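Open afternoon at the Callside robot kitchen: my notes

I went to the open afternoon at Callside in July with two people from my work, Yamila Fuentealba and Aidan Ó Gríofa. We run the canteen side of a training centre, and our manager wanted to know if a machine can already take over some of the small kitchen jobs. I am not an engineer, so please read this as the report of a person who makes breakfasts.

Getting there and the first hour

The bus from the station stops at the wrong side of the ring road, and it is better to walk over the footbridge than to wait at the crossing. At the door we received a badge and a cup of rather weak tea. There were 27 visitors, divided in 2 groups. Our group was led by Elaine Coutinho, who has worked at Callside for six years and speaks slowly and clearly, for which I was grateful.

She began with a thing I did not expect. Most of the practice there is not done in a real kitchen. It is done in a simulated one, on the computer, and only the tasks which go well are tried later with a real arm. The kitchen program is called Priltar. On the big screen we could look at the worktop, the hob and the shelf, and Elaine could change the viewpoint when somebody asked.

The subject of our hour was breakfast. I was glad, as toast is the thing I know best. In our canteen one person stands at the toasters for most of the early service, and it is the job that everybody wants to give away.

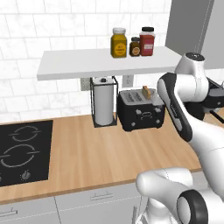 For a person, taking toast out is one movement and no thinking. Elaine explained why it is slow for the arm. A slice of bread has no good place to hold, it breaks when the fingers close too hard, and every slice is a little different in thickness. In the simulation the slice can be made stiffer or softer, and the team repeats the same task with many kinds of bread before they believe the result. She said that their arm is good at going to the correct place and still poor at knowing how strongly it is holding.

Aidan asked about butter. Elaine laughed and said that butter is for another year.

I asked my own question, about crumbs. At our place the toaster must be emptied of crumbs every day, otherwise it smells and after some time it smokes. The answer was honest: the simulated toaster makes no crumbs. Nobody in the group found this strange except Yamila and me, and I think it shows the distance between a test kitchen and a working one. The wall tiles in Priltar are also very clean. Mine have never looked so.

What I liked was how ordinary the kitchen is. The jars stand on an open shelf above the worktop, and the smallest one is in the middle between two taller ones, as it happens in any house. To take a small jar from between two others without pushing them is a real chore, and Elaine told us it is on their list of later tasks. The paper towel is also on this list. She called tearing off one sheet "a horrible problem", and I believe her, because my new staff also pull off half a metre.

In the second part of the hour we looked from another side, where the coffee machine and the two squeeze bottles come into view. Coffee interested me more than I had planned. The arm has to reach over one thing to get at another, and its own forearm hides what stands behind it. Intan Sopacua, who prepares the tasks, told us that the layout of a worktop matters as much as the robot. If you leave a free hand's width between the machines, the task becomes easier. I wrote this down and underlined it. We could do it on Monday mornings with no robot at all — our own worktop is much too full.

She also said that pressing a button is the easy part of coffee. Putting the filter holder in and turning it until it sits firmly is the difficult part. I have a sore wrist from the same movement, so I felt some sympathy.

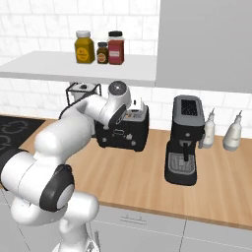 Questions at the end

Teresa Keane from the firm Scanlon, which has a small chain of sandwich shops, asked the direct question: can she buy one and put it behind the counter? Elaine said no, not for this work. A fixed job with the same box and the same place every time, yes. A kitchen where people move the things around, not yet. She would not name a year, although she was asked for it twice.

A man from Zakex wanted to know who cleans the robot. The answer was that a person does it, with a cloth.

Our opinion for the canteen

We will not ask for money for an arm this time. Yamila would like to go again when they show the loading of a dishwasher, and I agree with her. For us that would be a greater help than toast, as it is heavy work and the hands get wet and hot. Aidan is less patient and thinks that a simple conveyor toaster would solve our morning problem already now. He will ask for 2 prices.

If you want to visit, write to Callside early and say which chore you are interested in. Wear flat shoes, there is no place to sit in the demonstration room. The tea does not improve in the afternoon, but the biscuits were good.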